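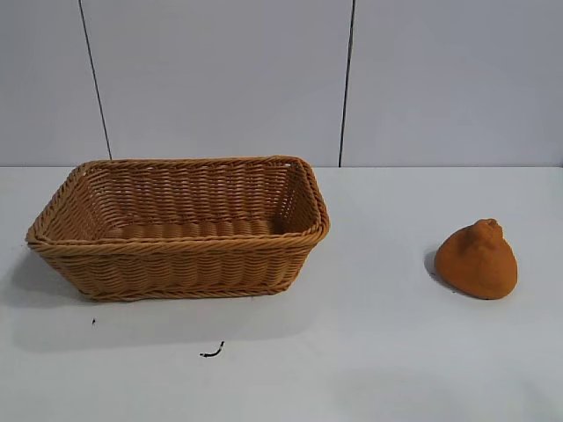

Sorting and storage: progress since the last report

Report to the Gallardo fund, prepared by Noemí Villaseñor for the Plurkell toy library

This report covers the period up to the end of December. The grant pays for the new basket storage at Plurkell, the cleaning supplies that go with it and part of the rent on the back shelves. The lending itself is paid for from member fees and is not covered here.

Stock and baskets

The catalog stands at 630 entries. An entry can be one large item or a set of small ones, so the number of separate pieces is higher. Small loose pieces were the main problem named in our application. They came back in plastic bags, the bags split, and pieces ended up on the wrong shelf or under it.

We now use open rectangular baskets in tan synthetic wicker. The sides slope outward, which makes it easy to see what is at the bottom, and the twisted rim is thick enough to carry by. Synthetic strands were chosen over natural willow so that the baskets can be wiped down. We bought 14 from Brirkine, and all have been delivered. Two arrived with loose ends along the rim and were exchanged without charge.

Each basket is now emptied and wiped before it is refilled. The pieces are laid out on the white table, checked against the card for that entry, and put back one at a time. This takes longer than tipping everything in, but it has cut down on mix-ups between sets. Pieces that match no card go into a separate basket and stay there until the end of the month - after that they are offered to the free shelf by the door.

Spending

Total spent in the period was 3459, against the amount released in the first payment. The largest item was the baskets, followed by shelf rent and card stock for the labels. Gisteo delivered the labels late, and we did not pay the rush fee they had first quoted. Receipts are attached in the order of the budget lines. There is a small underspend on cleaning supplies, and we would like to move it to labels if the fund agrees.

Work on the play food and small figures

These were the hardest sets to sort. Many pieces are rounded and similar in color, and the old cards said only "fruit, mixed" or "figures, assorted." Remo Imhof rewrote the cards so that each piece has its own line, with its color and a short note on shape. Seven sets have been done this way. The rest will follow by spring. 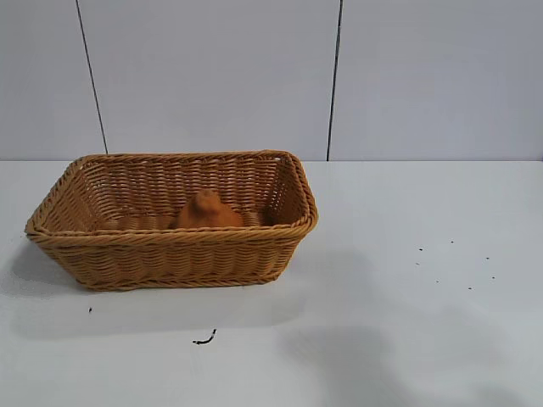

Mathias Schwaiger told us that he would like to see lids on the baskets before any more are bought, as small pieces can bounce out when a basket is carried down the steps to a car. He also asked whether two shallow baskets would serve a family better than one deep one.

We have looked at both points. Fitted lids are not sold for this size. Rainer Stüber sewed a cotton cover with a drawstring that goes over the rim, and it will be tried on the sets that go out most often. On depth, we would prefer to keep one size for now so that the baskets stay interchangeable on the shelves.

Still open

The labels do not stick well to woven sides. Tie-on tags hold better but get pulled off by younger children. Brigitta Kuster is trying a tag fixed through the gaps in the weave on an inside wall, and we will report on it next time.

The back shelves need one more crossbar before the upper row can be used. The landlord has agreed to this but has not given a date. Until then the baskets on the upper row stay on the floor under the window.

The Saturday opening will continue with the present hours. We ask the fund to release the second payment on the schedule set out in the agreement.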